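Hooking a wire onto a header pin, quick version. Zullside bench notes, 16th April

Strip the end, twist the strands, bend them into a small ring. Dont nick the copper.

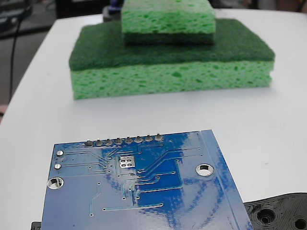

Clear a bit of table first. Good light. Iron off for now.
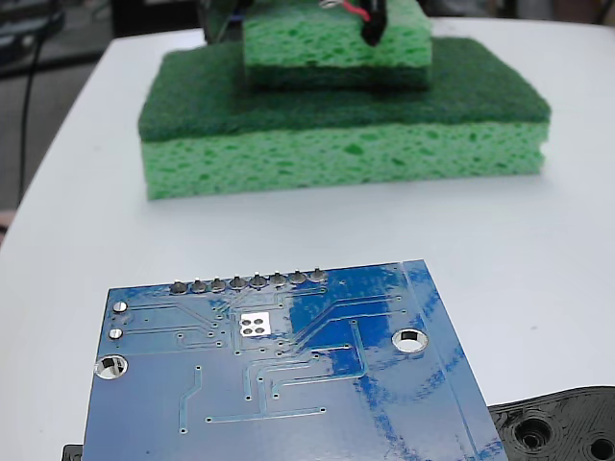
Board goes pins down, solder side up. Count from the left, all eight joints in the row, and mark yours. Pen, not pencil.
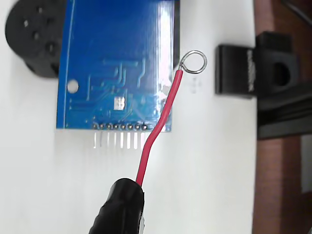
Page 418

Slide the ring over the pin. Too loose? Pinch it a litle, try again. 3 tries max, then cut a new end.
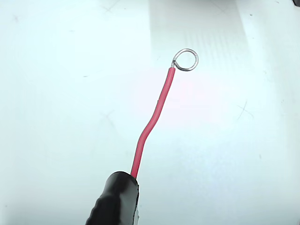 Touch of solder, 2 seconds, done. Tug test. Sleeving is on page 556.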